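Zurkosora Home Forum > Furniture and Finishes > Tables
Matte or satin for a worktable top?
Started August 23, 2018
15 shares | 102 comments | Showing selected replies

pinecone_ridge
I'm putting a new finish on the table in our back room. It gets used for sewing, wrapping packages, homework, and sorting seeds in the spring. We eat at it when there are too many people for the kitchen. The old varnish was yellow and had gone sticky near one end, so I stripped it and sanded to bare wood.

I want a light gray, close to white. The question is sheen. The store in Trovthorpe carries Festenik enamel in matte, satin and gloss, and the clerk told me to buy satin for anything people touch. I don't like glare. The room has one window and a ceiling light, and with the old varnish I could see both of them in the table all day.

Has anybody lived with a matte painted tabletop for a few years? I'd like to hear how it holds up before I open a can.

lowgate
Satin. I did matte on a hall table and every coffee cup left a ring. They wipe off when they're fresh, but if you leave one overnight you are scrubbing, and then the scrubbed spot is shinier than the rest. After a year the whole top was patchy. I repainted it in satin and haven't thought about it again.

mudroom_mary_ann
I disagree with lowgate. It depends on what is over the paint. Flat wall paint on a table will do exactly what you describe. A hard enamel that dries matte is a different product, and a matte clear coat over color is different again. Mine has been down for four years with kids at it.

What did you use on the hall table?

lowgate
Leftover wall paint. I'll give you that. But most people asking this question are going to use leftover wall paint.

pinecone_ridge
I'm not. I was planning to buy the enamel.

tin_shed_workshop
Some things to think about before sheen:

Primer. If the old varnish got down into the grain, it can bleed up yellow through light gray. Use a stain-blocking primer, two thin coats, and wait a full day. If you see yellow after that, put on a third.

Roller. Use a foam or very short nap roller. Long nap leaves a texture that holds dirt, and people blame that on the matte finish.

Cure time. Dry to the touch is a few hours. Cured is a few weeks. Most of the ruined tabletops people post about were put back to work the next morning.

On sheen itself, I've done both and I prefer matte for any table where somebody does close work. You can look at a light surface for hours if it isn't throwing the lamp back at you.

orchard_lane
The glare point is real. I cut patterns and I went from a gloss laminate to a flat gray top. Less squinting at night. Chalk marks show on it a little, white thread disappears completely, and pins are easy to find.

I would go a shade darker than you think, though. Pale gray looks white once it is a whole tabletop. On the chip it looks gray because the chip has a white border around it.

pinecone_ridge
I hadn't thought about the border. I have three chips taped to the stripped wood now, and the one called Pirihi Fog looks blue in the morning and plain gray by supper.

orchard_lane
Light grays all lean one way or another. If the window faces north you'll get more of the blue. Paint a scrap board two feet long and lay it flat on the table. Don't stand it up against the wall, it will look like another color.

mudroom_mary_ann
Mine leans blue too. It hardly shines at all. Cool pale gray, matte enamel, no wax on it.
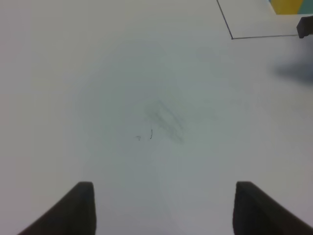
mudroom_mary_ann

Four years, as I said. I wash it with a damp rag and a drop of dish soap, and dry it with a towel. I don't use anything with grit in it and I don't use the spray stuff that promises a shine, because it does leave a shine, in stripes.

The one thing I would change is the edge. I rounded it over with sandpaper and went too light, so the corners have been touched up more than once. Take the edges down more than feels right. Paint doesn't like a sharp corner.

lowgate
That does look even. I'll take back "never." I would still tell a beginner to use satin, since you can fix a bad spot in satin with a small brush and it blends in. A touch-up in matte shows as a dull or a bright patch depending on how you hold your brush.

tin_shed_workshop
It's the other way around for me. Flat paint touches up better than satin. That's why ceilings are flat.

lowgate
Ceilings don't get elbows on them.

tin_shed_workshop
No, but touching up is touching up. Thin the enamel slightly, use a foam scrap, dab and don't brush. Feather it past the spot. I've done it on a desk and can't find the place now.

orchard_lane
I've had it go both ways with the same can, so I think how old the paint on the table is matters more than the sheen. The original coat has faded a little and the new dab hasn't.

stairwell9
Nobody has mentioned wax. I use a clear paste wax over matte paint twice a year. It brings the surface up a small amount, still nowhere near satin, and water beads on it. Takes me an hour.

mudroom_mary_ann
I tried wax on a bench and went off it. Warm dishes soften it, and you have to get every bit of it off before you can repaint. If there is any chance you'll change the color, skip it.

stairwell9
Fair. I don't put hot dishes on mine. I've also never changed the color of a table in my life.

pinecone_ridge
We do put hot dishes on ours, with a trivet if somebody remembers. So no wax.

What about a water-based clear coat over the enamel? The clerk said it would protect it, and the can of Festenik clear says the film is good until 2033 if it is put on indoors according to the directions.

tin_shed_workshop
I wouldn't pay any attention to a year on a can. They can't know what you are going to do on it.

As for the clear coat, it helps if the color coat is soft. Over a hard enamel it gives you one more layer that can be put on badly. Matte clear has a flattening powder in it that settles to the bottom. If you don't stir it all the way through the job, the first half of your table is satin and the second half is chalky. Stir, don't shake. If you do use it, get the kind that says non-yellowing, because over pale gray you will see it turn.

lowgate
Agree with all of that.

orchard_lane
Also agree, and I'd leave it off. One primer you trust, two or three thin coats of enamel, and let it sit.

Where are you going to put it while it cures? The weeks of not using it are harder than the painting.

pinecone_ridge
It's too big to move, so it stays in the back room and we close the door. I started stripping in July thinking I'd be done before school, so the schedule is already gone.

Decision so far: stain-blocking primer, matte enamel, edges rounded over, no wax, no clear. I'm painting a scrap board tonight in Pirihi Fog and in the next one darker. I'll report back on which one I pick.

lowgate
Buy the extra quart now. The same color from a different batch won't match, matte or satin.

pinecone_ridge
Went back for the extra quart. Also went with the darker one. Pirihi Fog was white the minute it was on anything bigger than my hand. Primer went on this morning and there is some yellow coming through at the sticky end, so it's getting another coat there.

tin_shed_workshop
Prime the whole top again and not only the one end, or you'll see the step at an angle under that window.

pinecone_ridge
Too late for the first half of that advice but I can do the rest tomorrow.

Thread closed to new replies. Reader comments (3)

bluejar
Used this thread to do a card table. Went matte. Waited three weeks and my husband put a wet flowerpot on it the first day. It wiped off.

hollis_creek_farm
Does any of this apply to oil-based enamel? The smell is worse but I have always found it harder once it sets up. It yellows, I know.

quiet_side_porch
I went satin after reading all of it and I'm happy with it. My room has no window so the glare argument didn't mean much to me.

Recent in Furniture and Finishes
Getting old varnish out of turned legs
Festenik enamel: brush or roller?
Drawer sticks only in wet weather
Which grays look green under a warm bulb
Trovthorpe area: where to get tabletops cut to size
Reusing stripper after it goes thick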